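How to Re-Wax a Canvas Jacket at Home

I look forward to this job all year! My old field jacket gets a fresh coat of wax every March, and it takes one quiet afternoon, a tin of wax and a hair dryer. If you've got a waxed cotton coat that has gone pale at the elbows and stopped shedding rain, you can bring it back yourself, and I think you'll enjoy it.

Wear a short-sleeved shirt you don't care about. The wax gets everywhere.
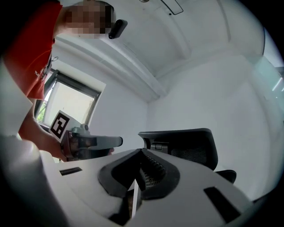
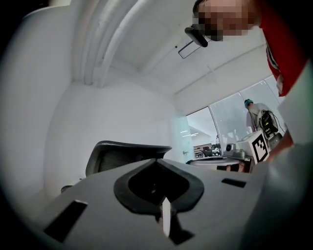 Trudy Baxter wrote in after the first version of this page to say that she'd skipped the brushing step and sealed a whole winter of dog hair into the back panel, so could I please put it in bigger letters. Fair enough, Trudy. BRUSH THE JACKET FIRST.

What you need

A tin of wax dressing for cotton canvas (I use Stokis, the 400 gram tin, and it lasts me years)
A soft clothes brush
A sponge or an old cotton T-shirt cut into squares
A saucepan of hot water
A hair dryer
Old newspaper or a dust sheet
A hanger you can spare

Check the label before you buy anything. Dry waxed fabrics and oily waxed fabrics want different dressings, and a breathable rain shell shouldn't have wax on it at all.

Step 1: Clean it

Empty every pocket. Turn them inside out and shake them over the trash. Then lay the jacket flat and brush it all over, paying attention to the seams, under the collar and behind the storm flap. If there's mud, let it dry completely and it will come off much more easily.

Whatever is left can be wiped down with a sponge and cold water. No soap, no hot water, and please keep it out of the washing machine! One hot wash will strip the wax and you'll be starting over from bare cotton. Hang it up overnight.

Step 2: Soften the wax

Stand the open tin in the saucepan of hot water, with the heat off, and keep the water level well below the rim. You want the wax soft enough to pick up on a cloth, a bit like warm butter. Swap in fresh hot water when it starts to stiffen. The tin gets hot, so use a pot holder.

Step 3: Rub it in

Work on a small patch at a time, somewhere the size of your hand. I begin at the back hem because any mistakes I make while I'm getting the feel of it won't show. Use small circles and go thin. Really thin! Two light coats look so much better than one heavy one, and they don't leave you with white streaks along the creases.

Seams, shoulders, elbows and cuffs take the most wear, so give them a second pass. Skip the inside of the pockets, the corduroy on the collar and the lining. Go carefully near the zipper too, as wax in the teeth is a pain to pick out (an old toothbrush helps).

Step 4: Heat it

My favorite part. Run the hair dryer over each patch on a medium setting, keeping it moving, and watch the cloudy smears melt and sink into the cloth. The color goes deep and even and the whole thing looks ten years younger. Wipe away any shiny pools with a clean square of T-shirt.

Hold the jacket up to a window when you're finished. Dull spots are places you missed, so dab on a little more and heat them again.

Step 5: Let it cure

Hang it somewhere airy for a full day, away from other clothes and away from the radiator. It will feel tacky at first and that's normal. I'd stay off pale car seats and your friend's cream sofa for the first week.

A few extras

Small tears should be sewn before waxing, and the wax will help close up the needle holes.

Hats and canvas bags can be done in exactly the same way. I did a Grostside tote with the leftovers from my last jacket and now I want to wax everything I own.

Never leave a warm, waxy rag balled up. Spread used cloths flat outdoors to dry, then get rid of them the way the tin tells you to.

Store the jacket on a wide hanger with some space on either side. Between coats, all it needs is a wipe with cold water when you come in from the rain.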